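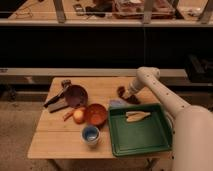

4. Swapping and comparing grippers

Do section 3 first (arm bolted down, controller on, home position saved). Both grippers must be run on the same table with the same items or the numbers mean nothing.

4.1 Before you start

You need the Roltar two-finger gripper, the Bilgin soft-pad gripper, the flange ring and the short hex key. Long one hits the wrist.

CAUTION: Arm power OFF before touching the flange. Pausing from the Hirasura controller is not off. The joints hold and can still move.

4.2 Lay out the table

1. Clear a spot for the green tray, near the base of the arm. Tray edges square to the table.
2. Cookware and produce go on the far side of the tray from the base. Pan, carrot, round fruit, orange bowl, small cup.
3. Pan at the back, handle pointing away from the arm.
4. Cup upright, opening up. Close to the front edge is fine.
5. Mark each spot with tape if you plan to run both grippers. You will bump something.

Note: don't swap in a different bowl halfway through. Shiny ones slip more and you'll blame the pads.

4.3 Mount the gripper

1. Power off. Wait for the status light to go out.
2. Support the gripper with one hand, back out the flange screws.
3. Seat the new gripper. Pin lines up with the notch, it only goes one way.
4. Tighten screws crosswise. Snug, then a quarter turn.
5. Plug in the cable. Leave some slack at the wrist.
6. Power on, go to Tools > Gripper and pick the right profile. Wrong profile = wrong closing force.

CAUTION: Never load the Roltar profile with the Bilgin pads on. It closes too hard and tears the skin of the pad.

4.4 Run the test

1. Set speed to 50 percent for the first pass.
2. Jog the gripper over the first item and stop above it. Check that the fingers clear whatever is next to it.
3. Lower, close, lift, hold for 8 seconds.
4. Set down in the tray. Open fully before you raise the arm.
5. Write down held, slipped or dropped. Slipped counts even if it stays in the fingers.
6. Repeat for every item, then swap grippers and go again from 4.3.

Start with the carrot. Thin items show finger misalignment right away. Do the pan last, and grip by the handle only. Rim grips are not suported on either model.

4.5 If it goes wrong

Error 1026 at startup: gripper not found. Reseat the cable, power cycle.

Fingers close on nothing: height offset is still from the old gripper. Redo the touch-off in 3.6.

Item tips over before the grip: slow down the last bit of the approach. Mostly the cup.

Soft pads slipping: wipe with a damp cloth, let dry, try agian. No solvents. Check the pads for wear every 1000 cycles.

Stallby Automation | Support | Copyright Stallby | Back to top

Related
Mounting the arm and saving home
Touch-off and height offsets
Roltar finger replacement
Bilgin pad care
Hirasura controller: error list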